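3.2 Table layout and serving objects

The study looked at how people share out small sweets from a common bowl when each person has a container of their own. Our earlier pilot, run by the second author in a staff kitchen in Gemville, used saucers. Saucers turned out to be a poor choice for wrapped candy. The pieces slid, and several people pushed the saucer back toward the middle of the table once they had taken something, so that at the end of a sitting it was hard to say whose candy was whose. For the main study we changed to mugs and kept everything else as close to the pilot as we could.

The main sittings were held at the Tamiru community rooms in July, in the late afternoon, when people were used to having a hot drink and something sweet. Each table had a shared bowl near the middle and a mug to one side. The mug was given a fixed place, but its handle could be turned to suit the person. We did not tell people how many candies they could take.

The shared bowl was clear plastic with four rounded lobes. We tried a plain round bowl first, and people tended to take from whichever side was nearest. A lobed bowl spreads the candy into shallow pockets, and most of the pile can be seen without stirring it. Clear walls also mean that a person sitting low at the table can judge how full the bowl is. In the interviews afterward, several people said they had looked at the level in the bowl before deciding whether to take another. One woman said she would have stopped sooner if the bowl had been opaque, "as you would not know what you were leaving for the next one."

Figure 4 shows the mug and the shared bowl at two moments.

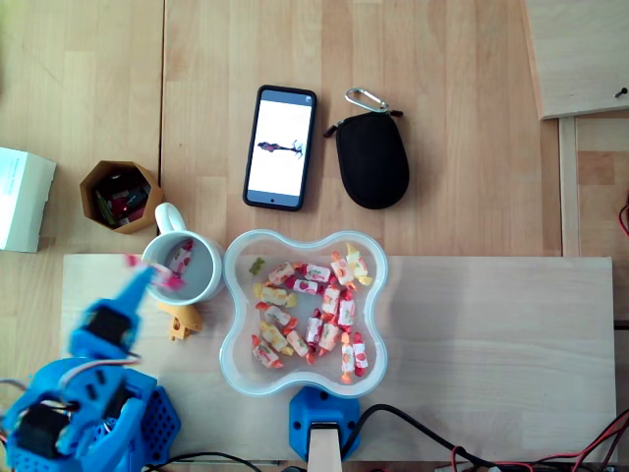
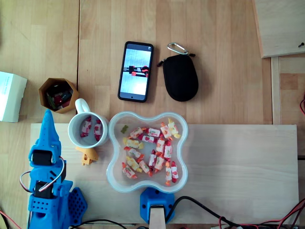
Figure 4. White mug and clear four-lobed bowl on the table. The mug holds one wrapped candy in the first picture and two in the second.

The choice of candy took more thought than we had planned for. Unwrapped sweets were ruled out early for reasons of hygiene. Foil-wrapped chocolates were tried at Milance, our second pilot site, and dropped after a warm spell. Twist-wrapped fruit candy holds its shape, keeps well in an open bowl and is easy to pick up by one end of the wrapper. It also makes a small noise when it is handled, and that mattered more than we expected. In shared settings people seemed aware that others could hear them choosing. Some lifted a candy straight out. Others turned over two or three before taking one, and a few apologized while they did it.

Wrapper color was not controlled. The candies came from mixed bags, and the ends of the wrappers differed from piece to piece. We had assumed that people would not care, as the prints were much alike. This was wrong for a fair number of them. Of the 40 people interviewed, 30 said they had looked for a certain color at least once, and most of these linked the color to a taste, whether or not they had eaten that candy before. Future work should use either a single kind of wrapper or a known mix.

We also allowed one odd item in the bowl, a gummy bear. The idea came from Girish Mittal, who had seen the same thing done with buttons in a sorting task for children. An item that does not match the rest gives people something to talk about, and it shows whether they treat the bowl as a set or as a heap to take from. In most sittings the gummy was left until late. People would take the candy next to it and leave it where it was. When asked, they gave different accounts: it was unwrapped, it looked like it belonged to somebody, or it was the only one and taking it felt rude. Only the first of these has to do with the food itself.

Mugs worked better than saucers in nearly every respect. A candy that has been put in a mug stays there, and it is treated as taken. We did not see anyone take a candy back out of a mug and return it to the bowl, although this had happened often with the saucers at Gemville. The walls of the mug also hide its contents from the person across the table. Kuldeep Uniyal, who ran the interviews, noted that people spoke more freely about how much they had taken when the mug was still in front of them, and he asked them to keep it there until the talk was over.

The mug does have one drawback. A few people asked whether there would be tea. At Tamiru we dealt with this by serving drinks in paper cups before the sitting – a step that was not needed in the pilots and that may have made people a little less hungry. We do not think it changed the order in which things were chosen, but it may have lowered the totals, and the counts in Table 3 should be read with that in mind.

At the end of each sitting the mug was emptied onto a tray, the contents were written down, and the bowl was filled again from a tin kept in the next room. Leftover candy was offered to the person to take home. Almost all of them accepted, and these pieces were not added to the counts.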